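# Chapter 5: Solid Shapes and How They Rest

A floor plan tells a builder where a wall will stand. It doesn't tell the builder how high the wall will be, or whether the roof above it will slope. For that, a third measurement is needed, and with it comes a different kind of figure. Chapters 1 through 4 dealt with flat figures: triangles, rectangles, circles, and the polygons made by joining them. This chapter begins the study of solids.

A **solid** is a figure that takes up space. It has length, width, and height. Most of the solids in this chapter can be held in one hand, and students are encouraged to work with a set of blocks on the desk while they read. Any set will serve, provided that it has at least one cube and one triangular prism.

## 5.1 Faces, Edges, and Corners

The flat surfaces of a solid are called **faces**. Two faces meet along an **edge**, and edges meet at a **corner**, which is also called a **vertex**. The plural of vertex is *vertices*. Both words are used in this book, and students should be able to use either one.

A cube has 6 faces, all of them squares of the same size. A triangular prism has 5 faces. Two of these are triangles that match each other exactly, and the other three are rectangles. The two matching triangles are called the **bases** of the prism, even when the prism is not standing on either of them. This use of the word causes more wrong answers than any other term in the chapter. In daily speech the base of an object is the part at the bottom. In geometry the bases of a prism are the two matching faces that give the prism its name, wherever they happen to point.

When a prism lies on one of its rectangles, each triangle stands upright at an end, and the solid looks like a small tent. When it stands on a triangle, the second triangle is on top and the rectangles form the sides. In both cases it is the same solid, with the same number of faces, edges, and vertices.
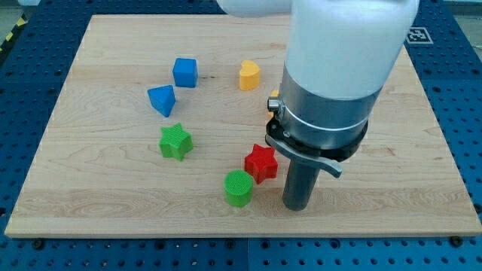
**Figure 5.1** Colored blocks on a maple board. The blue pieces at the upper left are a cube and a triangular prism.

Students should compare the two blue pieces in Figure 5.1 before reading further. The corners of a real block are often a little rounded, and the edges are a little soft. In geometry an edge has no thickness and a vertex is a single point. A wooden or plastic block is a *model* of a solid, close enough for counting and for most measuring, and the difference between the model and the figure will matter only in Section 5.6, where surface area is found.

### Words to Know

- **Face:** a flat surface of a solid
- **Edge:** the line where two faces meet
- **Vertex:** a point where edges meet
- **Base of a prism:** either of the two matching faces that give the prism its name
- **Resting face:** the face on which a solid is set down

The last term is not found in every textbook. It was introduced by Elias Sayegh in the first edition of this series, so that teachers would have a way to speak of the bottom of a block without using the word *base*. It has been kept in all editions since.

## 5.2 The Resting Face

Any flat face of a cube may be its resting face, and the cube will look the same from the side in every case. A triangular prism is less simple. Its height above the desk depends on which face is down, and so does the outline that would be drawn by running a pencil around it.

Consider a prism whose bases are right triangles with short sides of 3 cm and 4 cm and a long side of 5 cm. Let the distance between the two triangles be 6 cm. If the prism stands on a triangle, its height is 6 cm. If it lies on the rectangle that measures 4 cm by 6 cm, its height is 3 cm. If it lies on the rectangle that measures 3 cm by 6 cm, its height is 4 cm. The remaining rectangle, 5 cm by 6 cm, gives a height of 2.4 cm, and the method for finding this value is given in Section 5.4.

The volume is 36 cubic centimeters in every position. Setting a solid down in a new way changes its height and its outline - it doesn't change the amount of space the solid fills.

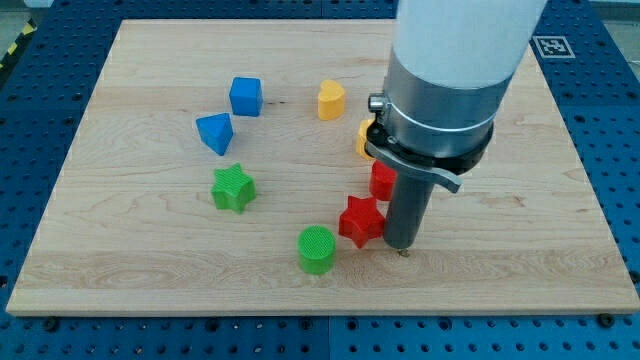
A second matter to be settled before solids are drawn is the place of the viewer. A rectangle seen from straight above keeps its four right angles. The same rectangle seen from one side and slightly above seems to narrow toward the far edge, and its left and right sides seem to lean in. A student who draws exactly what the eye receives will draw a trapezoid. A student who draws what is known to be true of the object will draw a rectangle. Both drawings have their uses, and each problem in this chapter states which one is wanted.

The first kind is called a **perspective drawing**. The second, when made from directly overhead, is called a **top view**. Builders and machinists depend on top views, front views, and side views because lengths can be read from them with a ruler. Perspective drawings give a better sense of how a thing will look, but a ruler laid on one will usually give a false answer.

### Activity: Trace and Turn

*Materials:* one triangular prism, plain paper, pencil, centimeter ruler.

1. Set the prism on one of its triangles and trace around it.
2. Turn the prism onto each of its other faces in order and trace again, leaving a finger's width between tracings.
3. Label each tracing *triangle* or *rectangle*.
4. Beside each tracing, record the height of the prism in that position.
5. Trade papers with a partner. Using only the tracings and the heights, each partner finds the volume.

Partners whose answers do not agree should check step 4 first. The height must be measured straight up from the paper, and a ruler held along a sloping face will give a value that is too large.

## 5.3 Looking Ahead

The remaining sections treat the volume of prisms, the slanted heights mentioned above, the cylinder, and surface area. Section 5.5, on the cylinder, needs the formula for the area of a circle, and students who have not used it recently should work the review problems at the end of Chapter 4 before going on. A full table of solids, with the number of faces, edges, and vertices of each, is printed inside the back cover.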